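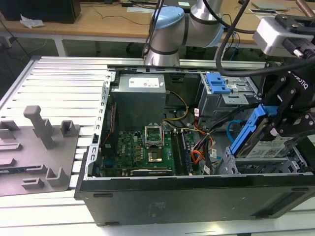
About Furitz

Hi, and thanks for clicking through! I'm the person behind Furitz, a small music school and rehearsal space on the second floor of the old Prolletti building. I teach guitar and songwriting, I book the rooms, and I answer the phone when I'm not in the middle of a lesson (leave a message, I do call back).

I started out playing bass in a band called Kivach. We made 7 songs, drove a terrible van to a lot of half-full bars, and had the best time. When the band wound down I kept getting asked for lessons, first by a neighbor, then by her kids, then by half of their school bus. My living room gave up before I did, so in April I signed a lease and painted the walls a green I still like.

How lessons work

A half-hour lesson is $49 and you can pay as you go. You pick the songs. I'll sneak some theory in there, but you won't be stuck on scales for a month before you get to play something you love - I quit piano over that as a kid and I'm still a little mad about it. 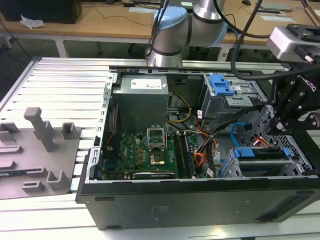 If you write your own stuff, bring it, even if it's only two lines and a hum. Some of my favorite afternoons have been spent on a verse that wouldn't behave.

Rooms and shows

The big room is called Bastos, after the first amp I ever owned, and bands can rent it for $192 a day with drums and PA included. Twice a year we push the chairs back in there and hold a student show. It fits 100 people if everybody's friendly, and there are always brownies.

New students are welcome at any age. Just send me a note with what you're listening to lately!

Page updated 06/08/2019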